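4. Montagem do braço e da superfície de trabalho na oficina partilhada 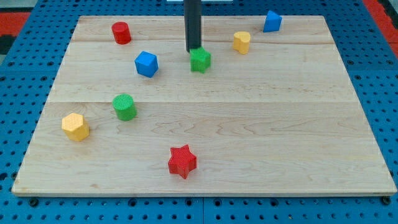 Nair Losatach

Figura 1. Peças de ensaio sobre o tampo de madeira, com a extremidade do braço na estrela verde.

Chegamos agora à parte do trabalho que mais serões nos levou e que, confessamos, mais prazer nos deu escrever. Quem já montou um manipulador numa oficina partilhada sabe que a mecânica do braço é apenas uma fração do problema, e que boa parte das horas se vai em coisas humildes como a mesa, o tampo, os parafusos e a altura a que tudo fica. A oficina de Lumerport, onde decorreu o projeto Clultmont, cedeu-nos um canto ao fundo da sala, com uma bancada coberta de painéis perfurados azuis, e foi a partir dessa grelha de furos que pensámos o resto da montagem.

A primeira versão trabalhava diretamente sobre os painéis, e cedo percebemos que não servia. As peças mais pequenas assentavam mal nos furos e, quando o braço as empurrava de lado, prendiam-se no rebordo e rodavam. Experimentámos uma folha de cartão grosso, depois um tapete de borracha (que tinha atrito a mais e nos obrigava a refazer todos os parâmetros de aproximação), e por fim um tampo de madeira clara, feito de tábuas unidas, com as juntas à vista como se observa na Figura 1. As juntas foram lixadas com paciência até o dedo quase não as sentir, e o tampo levou uma única demão de óleo. Convém dizer que o veio da madeira, tão bonito aos nossos olhos, complicou a segmentação por luminância, e foi por isso que acabámos por fazê-la pela cor.

As peças de ensaio foram impressas em 3D na própria oficina. O conjunto tem oito blocos em quatro cores, vermelho, verde, azul e amarelo, com dois de cada cor: cilindros e estrelas em vermelho e em verde, um cubo e um prisma triangular em azul, um coração e um prisma hexagonal em amarelo. Todos têm alturas parecidas, o que nos permitiu manter a mesma cota de descida para o conjunto inteiro, e todos levam uma textura fina na superfície, pensada para quebrar o brilho do plástico sob as lâmpadas do teto. As estrelas foram, de longe, as mais teimosas, e ainda hoje guardamos uma caixa com as primeiras tentativas, de pontas demasiado finas.

A extremidade do braço é um tubo preto que desce na vertical sobre a peça escolhida. Depois de muita conversa à volta da bancada, optámos por esta forma simples em lugar de uma pinça de dois dedos, porque o contacto pela face superior trata de igual modo um coração e um cubo e dispensa o cálculo da orientação. O preço a pagar é que o tubo tapa uma parte da peça justamente no momento do contacto, pelo que a estimativa de posição usada na descida final é sempre a última obtida antes da aproximação.

A calibração segue a grelha da bancada. Registámos 30 pontos de referência, tomados nos furos que ficam a descoberto em redor do tampo, e repetimos o procedimento no início de cada sessão, o que demora 60 segundos. Entre novembro e o fecho da recolha acumulámos 3167 tentativas de contacto, das quais quase 2000 com as peças espalhadas ao acaso pelo tampo e as restantes em disposições fixas. Os resultados por forma e por cor são discutidos na secção 5, juntamente com os casos em que a madeira clara se confundiu com o amarelo do hexágono.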